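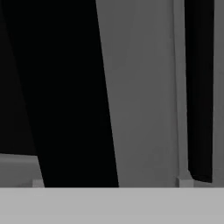 A reader wrote in to ask whether the town of Wosus had finally stopped arguing about the school merger, and whether it was safe to move back. The merger is still on the ballot and the arguing is in good health. The rest of the mailbag is sorted below.

*Last revised 2018-03-06*

## The Wosus–Gronano school merger: frequently asked questions

**What are we voting on?**

Whether the Wosus and Gronano school districts should become one district with one board, one superintendent and one bus contract. The ballot wording runs to 200 words and contains a single verb. We have read it several times so that you can read it once.

**Will my kid's school close?**

Not under the plan as written. Both elementary schools stay open for at least 3 years after a merger. What happens in year four is up to a board that doesn't exist yet, so anyone who tells you they know is guessing, including the fellow with the bullhorn outside the Karaki Diner.

**What about the high school?**

Grades 9 through 12 would share the Gronano building. Wosus High would take the middle grades from both towns. Yes, the trophies come along. Three separate people asked about the trophies before anyone asked about chemistry.

**Will my taxes go up?**

In Wosus, probably a little. In Gronano, probably down a little, which may explain the difference in yard signs. The January estimate assumes the state transition grant comes through. If it doesn't, all bets are off and there will be another estimate, with another cover page.

**Where did the "3000 new students" figure come from?**

From a flyer. Put every child in both towns in one gym and you would not get close. The flyer has no name on it, and neither district has claimed it.

**How would the new board be picked?**

Ten seats in the plan's first draft, which somebody noticed could tie five to five until the end of time. The current draft has nine: four from each town and one elected at large. The at-large seat will be the only one anybody fights over.

**Who wrote the study?**

A consulting firm called Zolivik. Both councils paid for it, and both have since found parts of it unpersuasive, though never the same parts. Copies are at each town hall. The appendix on bus routes is worth your time if you live out past the reservoir, where the ride gets 10 minutes longer.

**Do both towns have to say yes?**

Yes. A landslide in one and a narrow no in the other means no merger.

**Can I vote if I rent?**

If you're registered at your address, yes. Owning a house gets you a tax bill, not an extra ballot.

**What about the teams' names and colors?**

Undecided. The plan leaves it to a student vote, which is the bravest sentence in the document.

**Can I speak at the hearing?**

Sign the sheet by the door. Each speaker gets 3 minutes. Remarks about the other town's football record count against your time.

**My question isn't here.**

Drop it in the box at either town clerk's window. Please write legibly and stick to one question per card. Cards written entirely in capitals are answered last.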